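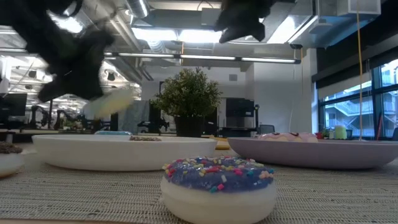
Parnia: final report, entrepreneurship practicum
Team: Bezawit Tufa, Sigita Strazds, Triin Mockus
Supervisor: Vasanthi Kaimal

1. What we set out to do

Parnia is a shift swap tool for small cafes and bakeries. Worker can't make Saturday, posts the shift, someone else takes it, manager approves with one tap. We wanted to know if owners would pay for it. Second question was whether the campus pre-incubator (Olska) helps a team like ours get to a first paying customer.

2. Background

Most scheduling software is priced for chains. The owners we talked to use a group chat and a paper sheet by the register. Closest competitor we found is Nirkex, which does full payroll too. Too much for a place with six employees.

3. Method

Interviews with 14 owners or managers, 20 minutes each, mostly before opening. Questions in Appendix A. Online survey sent to 200 addresses from the city business register, 65 usable answers. Landing page up for all of August, no paid ads. Then a pilot at Lachance, a bakery with two locations, manager Līga Jõgi. Pilot ran three weeks.

4. Results

Landing page: 834 visits, 31 signups. Most of the signups were workers, not owners. We did not expect this and the page was not written for them.

Survey: 38 of the 65 said swaps are a problem "every week" or "most weeks." Only 12 said they would pay anything. Median price named by those 12 was $15 a month per location.

Pilot: 22 swaps posted, 17 filled. Līga said the approve button was the part she used, the calendar view she never opened. Two workers kept texting her anyway. One notification bug in week 2 (times off by an hour), fixed by Triin the same evening.

Lachance agreed to keep going at $12 a month. So one paying customer. Not proof of much.

5. The Olska program

Useful: pricing session, the legal clinic, having a deadline. Less useful: pitch practice took up four of the ten meetings and we had nothing to pitch until week 6. Mentor matching was slow, we got ours after the interviews were allready done. Would have changed the question order if we had talked to her first.

6. Limits

Survey response is self selected. All interviews in one city. One pilot site, and Bezawit used to work there, so they were probably being nice to us. Summer hours too, staffing is differnt in winter.

7. Next steps

Cut the calendar view. Rewrite the landing page for workers, let them invite the manager. Two more pilots before asking for money from anybody. Sigita is graduating so we need someone on sales.

Appendix A: interview questions
Appendix B: survey data (spreadsheet, on request)
Appendix C: budget, to be added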